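Storkar

Storkar is a returns-sorting operation for hats and other soft headwear, run by the clothing distributor Beaudoin at its site in Floltport. It handles around 4,000 items a week and is known locally for moving part of its handling work from benches to robotic arms.

History

Until the change, returned hats were unpacked, checked and reshaped by hand. Beaudoin began trials with robotic arms in January, using control software called Pernosex. Regular use was approved on 16 May 2020, after a test run of 600 items.

Method

Knitted hats proved harder to handle than caps, as they fold differently each time they are put down. Caps keep their shape better but can be marked if the brim is pinched. Staff set the grip for each type and take over when an item is dropped or missed.
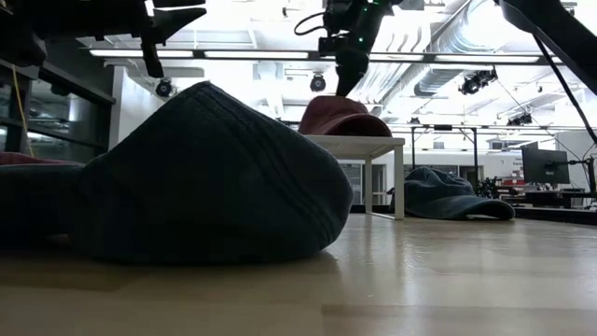 A maroon cap on the white table under one of the grippers, with knit beanies on the floor.

Effects on staff

The site employs 69 people. Before the trials most of them worked at the benches - a job with a good deal of bending and reaching. No posts were cut, but 7 workers moved to setting and watching the arms, on a higher pay grade. Others went to stain checking and repairs, still done by hand. Some staff said the new work was easier on the back but more tiring to concentrate on, and breaks were lengthened as a result. Training takes place on site during paid hours.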